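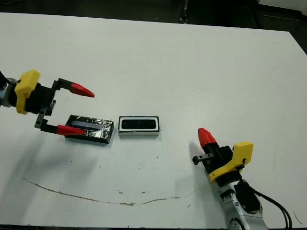 NOTICE TO OCCUPANTS REGARDING THE SMALL OBJECTS

Issued by the Office of Surfaces, Vavska Building, October 2020

1. The Office has received a number of inquiries about the two objects on the white table. The following is issued so that all occupants of the building may have the same information at the same time.

2. The objects are entered in the register as the Block and the Tray. The Block is black and rectangular and is wrapped in a shiny, crinkled material. A thin strip of a grayish-blue color lies on top of it at a slant. The Tray is white and has a raised rim, with a black slot inside. They sit side by side. A narrow gap lies between them, and it is the gap that has given rise to most of the correspondence.

3. The Block and the Tray came into the care of this Office under the Clostirine bequest. The bequest ran to 2,298 entries, and the greater part of these were chairs. The chairs were placed without difficulty. The Block and the Tray were the last entries on the last page, written in a different ink, and carried the single instruction "Together, but let them decide how near."

4. The Office took legal advice on the meaning of this instruction. The advice was that it should be followed.

5. A table was accordingly obtained from the Morikawa stores. It was chosen for its plain white top, which is matte and does not show reflections. The objects were set down at opposite ends of it in January, and the room was entered in the schedule as occupied.

6. For the first 34 days there was nothing to record. The duty clerk wrote "No change" in the daybook each evening and signed it. On the following morning the distance between the objects was found to be less. The clerk was asked whether the table had been bumped, cleaned or leaned upon, and replied that it had not. The Office accepted this answer and wishes it to be known that the clerk's record is in good order.

7. The distance has since grown less on several occasions. It has never been seen to do so. An observer was posted in the room for 10 nights, with a lamp and a thermos, and reported that the objects remained exactly where they were until the observer bent down to tie a shoe.

8. Occupants have asked which of the two is moving. The Office does not hold a view. The third floor has written in support of the Block, on the ground that it is the taller and has the better wrapping. The second floor considers that the Tray, being lower, would find it easier to travel without attracting notice. Both letters have been filed.

9. It has been put to the Office that the strip on top of the Block was intended for the slot in the Tray, and that one of the objects is bringing it, or the other is coming to collect it. This is a matter of opinion. Occupants are reminded that opinions about the bequest may be left in the box by the stairs and should not be written on the door.

10. The Clideo Company, which leases the ground floor, has offered to move the objects together at its own expense, so that the matter may be closed before the end of the lease. The Office has thanked the company and declined. The instruction in the bequest is clear as to who is to decide, and the Office is not named in it.

11. The following arrangements will apply until further notice.

The window of the room will be kept shut. Drafts were blamed in the spring, and the Office does not wish to go through that again.

The table will be dusted along its edges only. Staff who dust are asked to do so in silence, or to speak of general subjects.

The wrapping on the Block is not to be smoothed. Its creases have been examined and are considered to be its own affair.

Visitors may enter one at a time. They may look for as long as they wish, provided they also look away now and then. A chair from the bequest has been placed outside for those who are waiting.

12. An occupant of the second floor has asked what will be done when the gap has closed. Under the rules of the register, two objects that touch may be entered as one, and a new name must be found for the entry. The Office has set aside 100 blank cards for suggestions. Several have been returned already, and one of them, in handwriting the Office could not match to any occupant, was found under the door of the room, pushed out from the inside. It was blank on both sides. It has been placed with the others and will be given the same consideration.

13. The daybook remains open to inspection during office hours. The most recent entry reads "Slight change," and is signed.

14. Occupants passing the room in the evening are asked to walk softly and to leave the corridor light on.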